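Home & Household > Furniture Care > Question

How do I get dark streaks out of a light wood table without wrecking the finish?

Posted 4/28/24

Hi everyone, I've been reading this site for ages and have finally run into something I couldn't find in the older threads, so I hope you'll bear with me while I explain. We have a light wood table that we bought secondhand from a shop called Barua in December. It was the one big thing we let ourselves buy for the new place, and I love it more than a person should probably love a table. The finish is a mystery. The shop thought it might be oil but wasn't sure, and there's no label underneath.

Over the winter it picked up some grayish marks near the middle. They go along the grain, and one is quite a bit longer than the others. I've tried warm water with a drop of dish soap, and then a spray called Clerix that my sister swears by. The soap did nothing and the spray left it looking a little dull. 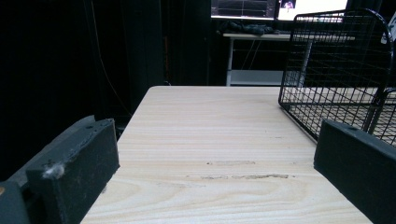

My husband wants to sand the whole top and start over, and he already bought a pack of 400 grit paper, so I'm on a bit of a clock! I'd much prefer something gentler first. We also have my in-laws coming to stay, so a table that's out of action for a week would be hard. Is there a middle road? And how do I find out what finish I've got?

3 answers

Answer 1 (marked helpful by 6 people)

Oh, I feel for you, I went through this with my grandmother's sideboard and fretted over it for a month. Please hide the sandpaper for now.

Start with the finish. Pick a spot underneath or on the inside of a leg and put one small drop of water on it. If it soaks in and darkens the wood within a few minutes, you most likely have oil or bare wood. If it sits there in a bead, there's some kind of sealer or a good coat of wax on top. Then try a cotton swab with a little rubbing alcohol in another hidden spot. If it goes tacky, that's probably shellac, and you'll want to keep alcohol well away from the rest of it.

Next, work out whether the marks are on the wood or in it. Gray streaks are very often just rubbed off from something, like a pan bottom or a metal lamp base, and those will sometimes come up with a plain white pencil eraser. Go lightly, with the grain, and brush off the crumbs as you go. If that does nothing, try a soft cloth barely damp with mineral spirits, with the windows open, and lay the cloth out flat to dry afterward.

If it's oil and the marks have gone in, you can sand just that patch by hand and re-oil it, feathering out so you don't get a pale island in the middle. I used Vostov oil on mine and gave it 4 thin coats over a weekend, wiping off the extra each time. It did look blotchy after the first one, so don't panic. 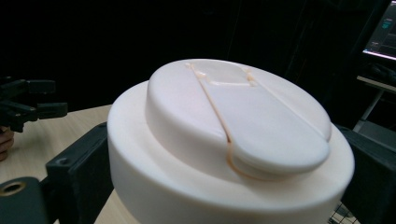 White cylindrical object with a band across the lid.

Answer 2

Magic eraser sponge. Done. Same as very fine sandpaper though so dont lean on it.

Answer 3

I agree with most of the first answer, but I'd finish with 600 if you do end up sanding. My own table felt scratchy at 400 and I ended up doing the patch again. Also, check for veneer before anybody sands anything! Look at the edge and see whether the grain on top carries on over the side. I went straight through the veneer on a desk once and it's now permanently under a tablecloth.

For the dullness, that may just be residue from the spray. Wipe it with a clean damp cloth, dry it right away and look again the next morning. I put Jesex paste wax on ours a couple of times a year and it takes most of what the kids throw at it, apart from one blue marker incident that I'm still working on.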